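Dunleavy shoe repair course to return in June after waiting list grows

A night course in shoe and boot repair will be offered again in Dunleavy starting in June, after the first round filled up and left 24 people on a waiting list.

The course is run by Morari, a leather supply and repair business on Emwood Street, in two rooms above its shop. It meets one evening a week from 6:30 p.m. and covers the basic jobs that most repair counters take in: replacing heels and half soles, restitching seams, fixing zippers, stretching, dyeing and conditioning leather.

Verna Mercado, who owns the business, said she had planned to hold the course once and then decide whether to go on with it. Calls kept coming in through the winter, most of them from people who wanted to look after their own work boots.

"We used to have four repair shops in this part of the county and now there are two, and the other one is only open mornings," Mercado said. "People were bringing me boots from an hour away. Some of them just needed a heel."

The town agreed last month to put $2,215 toward the new session. The money will pay for a used finishing machine and a set of cast iron lasts, the foot-shaped forms that hold a shoe steady while it is being worked on. Morari will keep the equipment in Dunleavy, and the town has asked for two open repair evenings a year in return.

Places are limited to 13 per session. Those already on the waiting list will be contacted first, and whatever is left will go to new applicants in the order they sign up. No experience is needed. Students bring a pair of their own shoes or boots to work on, and tools stay in the workshop.

The first three evenings are spent on cleaning and leather care, which Mercado said is where most of the damage she sees could have been avoided. Road salt is the main problem in Dunleavy. It dries out the leather and leaves a white line above the sole, and many people try to scrub it off with dish soap. She teaches students to wipe it down with water and a little white vinegar, let the boot dry away from the heater, and only then put on conditioner.

Stitching comes next and takes up the middle of the course. Students practice on scrap before they touch a finished shoe. Heels and soles come last – the machines are loud, and only two people can use them at a time.

Not everything can be fixed. Shoes with molded plastic soles are hard to resole, and the glue used in some cheaper boots breaks down after a few years even if they are never worn. Mercado said she tells customers at the counter when a repair would cost more than the boots did, and students will learn how to make the same call.

Tall boots get an evening to themselves. The shaft tends to slump and crease at the ankle, and a boot left folded over in a closet for a summer can crack along the fold. Boot trees help, and so does a rolled-up magazine. Mercado also recommends a thin coat of conditioner before boots are put away in spring, with extra attention to the seams.
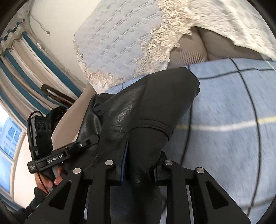

Drew, from the first session, said the course had already paid for itself, as two pairs of winter boots that would have been thrown out are back in use. The only complaint was the schedule, which left little time for soles – one more evening on the machines would have been welcome.

Mercado said the new session will be a week longer for that reason. The extra evening will be used for machine work, and students who have fallen behind can use it to finish their own pairs.

Sign-up sheets are at the Morari counter and at the Drikomon community center, where a box for unwanted leather shoes has also been set up. Donated pairs will be used for practice, and any that come out wearable will go to the center's clothing room. Shoes can be in any condition but should be dry and tied together in pairs. Rubber boots and sneakers are not being accepted.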